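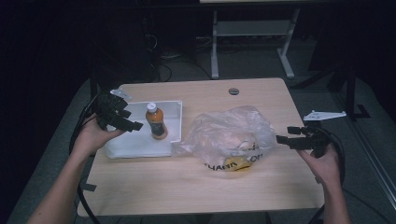 How to Dry and Store Shelled Corn on a Small Farm

Corn that goes into storage too wet will mold, and corn that goes in with broken kernels and trash will draw weevils. Most of the grain lost on small farms is lost after harvest, in the first two months. The steps below are for a farm putting up between 6 and 22 bags for its own use and for sale later in the season. They assume no mechanical dryer.

What you need

Tarps or woven mats, enough to spread the whole crop in a thin layer
A rake or a flat wooden board for turning
A hand-cranked or pedal sheller
A sieve with holes slightly smaller than a kernel
Clean bags, plus airtight liners if you can get them
A moisture meter, or a dry glass jar and table salt
Pallets or poles to keep the bags off the floor

Step 1. Harvest at the right time

Wait until the husks are dry and papery and the ears have begun to hang down. Shell a few kernels from the middle of an ear and look at the tip where the kernel joined the cob. A black layer there means the kernel has stopped filling. You can pick any time after that, but each extra week in the field gives weevils and birds a better chance. If rain is expected, pick early and plan on a longer drying time.

Do not drop the ears on bare ground. Soil carries the molds that cause the most trouble later.

Step 2. Sort before you dry

Pull out any ear that is rotten, discolored, or bored by insects. Keep these in a separate pile and do not mix them back in. Moldy corn should not be fed to chickens or dairy cows either, as some of the toxins pass into eggs and milk. Bury it or burn it.

Step 3. Dry on the cob

Spread the husked ears on tarps or load them into a crib with slatted sides. A crib should be narrow, no wider than a person can reach across, and set with its long side facing the wind. Ears dried on tarps need turning twice a day. Cover them before dusk, when dew starts to settle, and open them again once the ground is dry.

Drying on the cob first makes shelling easier and breaks fewer kernels. Wet corn tears at the tip when it is shelled, and the torn end is where mold gets in.

Step 4. Shell

Use a sheller if you can. Beating the ears in a sack with a stick is fast, but it cracks a lot of grain, and cracked grain does not keep. If the sheller has an adjustable plate, start with it loose and tighten it until the cobs come out clean. Check a handful of kernels every few minutes. If many are chipped, back the plate off.

Step 5. Dry again

Shelled corn almost always needs a second drying. Spread it on a clean tarp no deeper than the width of your hand, less if the air is humid. Rake it every hour so the bottom layer comes to the top. Keep goats and poultry away from it.

In good sun this takes two to four days. In cloudy weather it may take more than a week. Bring the grain under cover each night, and let it cool before you bag it. Grain bagged while hot will sweat inside the bag.

Step 6. Test the moisture

For storage of more than a few weeks, aim for 13 percent moisture or a little less. A meter gives the most reliable answer. Test from several places in the pile and go by the wettest reading.

Without a meter, use the salt test. Put a handful of very dry salt in a dry glass jar, add corn until the jar is a third full, close the lid, and shake it for a minute. Leave it to stand for 15 minutes. If salt sticks to the glass, the corn is still too wet. If the salt falls away cleanly, it is dry enough to bag. Do this in the shade with a jar that has been fully dried.

Step 7. Clean and bag

Run the grain over the sieve to take out dust, broken pieces, and loose insects. Winnow it on a breezy morning to blow off the chaff. Old bags can carry weevils from last year, so wash them, turn them inside out, and leave them in the sun for a full day.

With airtight liners, fill the liner inside the outer bag, press out as much air as possible, twist the neck tightly, fold it over, and tie it in two places. Any weevils left inside will use up the oxygen and die. Leave the bags closed for at least six weeks. Check liners for pinholes before filling. Never put wet grain in an airtight bag.

Step 8. Store off the floor

Sweep the store, patch holes in the walls and roof, and clear out all of last year's grain. Stack the bags on pallets with a gap between the stack and the wall wide enough to walk through. Do not keep fertilizer, fuel, or farm chemicals in the same room.

Check every two weeks. Push your hand into an open-weave bag and feel for heat. Smell it. A warm or musty bag should be emptied, spread out, and dried again the same day.

A note on labels

Write the field, the variety, and the month on each bag. At Clilengate, Subbarao Amin puts up corn from two fields and marks the lower one separately. It sits near the stream and usually comes in wetter. He sells those bags first, in December, and keeps the rest for later in the year.

Common problems

Grain passes the salt test but molds anyway: the sample probably came from the top of the pile. Test from the bottom and the middle.

Fine powder at the base of the bags: weevils or borers are feeding. Sieve, dry again in strong sun, and rebag in liners.

Bags chewed at the corners: rats. Clear the brush from around the store and fit metal collars to the legs if the building is raised.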